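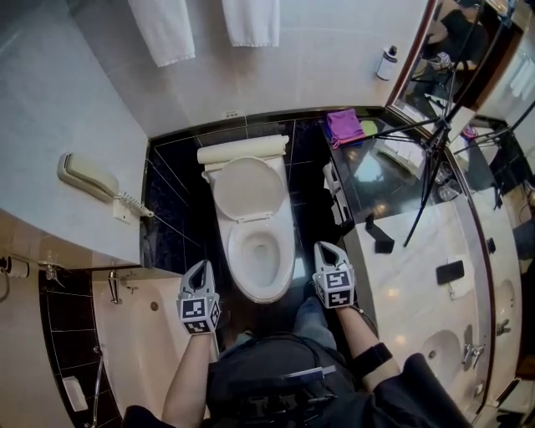 Work & Machines

Hotel robot can wipe a counter but still struggles with the bathroom

4 min read
217 shares

A robot built to clean hotel rooms finished 2120 of the 3363 chores it was given during a trial in Flulla, according to results released by its maker in October. The rest were stopped, skipped or completed by a person.

The company, Pistar, has been testing the machine on an upper floor of the Nirden, a mid-priced hotel near the Flulla rail station. It is a wheeled base with two arms, and it was asked to do the same jobs the housekeeping staff do between guests: strip a bed, empty a trash can, wipe a desk, replace towels, clean a toilet and a tub.

It did best on flat, open surfaces. Desks, nightstands and window sills were nearly always wiped on the first try. Trash cans went well too, as long as they stood where the robot expected them.

Bathrooms were the weak spot. Most of the failed chores came from there, and the toilet was the hardest single item on the list. The robot had to raise the lid, keep it up, reach around the bowl with a brush and then wipe down the seat and rim, all in a space where a person has to turn sideways. In some rooms the base could not get close enough for both arms to reach.

"A bathroom is small, it's shiny and everything in it is curved," a Pistar engineer said. "The cameras have trouble with black tile and chrome. A mirror is worse. The arm sees another arm coming at it and slows down."

The published results give one full bathroom as taking 30 minutes on average when the robot worked without help. The Nirden's head housekeeper said her staff would be in trouble with a supervisor at that pace.

"We have checkout late in the morning and new guests in the afternoon," she said. "I can't wait for it. If it does the desks and the trash while my people do the bathroom, fine, I'd take that."

Teaching by hand

Much of the current work on chores like these is done without a robot in the room at all. A person holds a pair of grippers, one in each hand, and uses them to handle the lid, the brush or the towel while the movements are recorded. The recordings are then used to train software that runs on a machine with similar grippers. Square black-and-white markers on the grippers make it easier for a camera to tell where each one is and how it is turned.

The method is cheaper than steering a robot arm by remote control, and it can be done in almost any room a person can walk into. It also has limits. People lean, crouch and shift their weight without thinking about it, and a robot on a fixed base can't copy that.

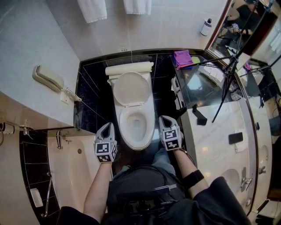 Small objects are the other problem. Guests leave phones, glasses and toiletries on the counter, and a cleaner moves them, wipes, and puts them back. Pistar's robot was told to leave any counter with personal items on it, and those counters were logged as skipped. The company says it does not want the machine handling guests' belongings until it drops fewer things. It would not say how many it dropped in the trial.

Towels gave mixed results. The robot could take a folded towel from a stack and hang it over a bar, though often not evenly. Rolling one up and setting it in place, as some hotels like, was tried early on and taken off the list.

Jatoi, a smaller firm that makes cleaning equipment for offices and schools, has gone a different way. Its machine does toilets only. It has one arm, a spray nozzle and a brush, and it is meant for public restrooms where the stalls are all the same size. Jatoi says it has no plans to sell to hotels.

"Every hotel bathroom is laid out by somebody who wanted to fit a tub in," a Jatoi sales manager said. "We'd be starting over in each building."

Costs are hard to compare. Pistar has not set a price and says it expects to rent the robot by the month. The Nirden paid nothing for the trial but gave up the use of the floor's supply room, where the robot charged overnight. Staff also had to prop open the bathroom doors - the machine can open a room door with a lever handle, but the bathroom doors at the Nirden have round knobs.

The housekeepers' hours did not change during the trial, and the hotel says it has no plan to cut them. One housekeeper who worked on the test floor said she went back over every toilet the robot had cleaned. Some were good, she said, and some had been missed under the rim.

Home use looks further off. Pistar said early last year that it wanted a household version, but the October results don't mention one. The engineer said a home bathroom has most of the same trouble as a hotel bathroom, with more clutter and no standard set of supplies. Laundry baskets, bath toys and shower curtains have not been tested.

A second round at the Nirden is due to start after the holidays. The robot will get a narrower base and a longer right arm, and the bathroom list will be cut back to the sink, the counter and the outside of the tub. Toilets will stay with the housekeeping staff for now.

12 comments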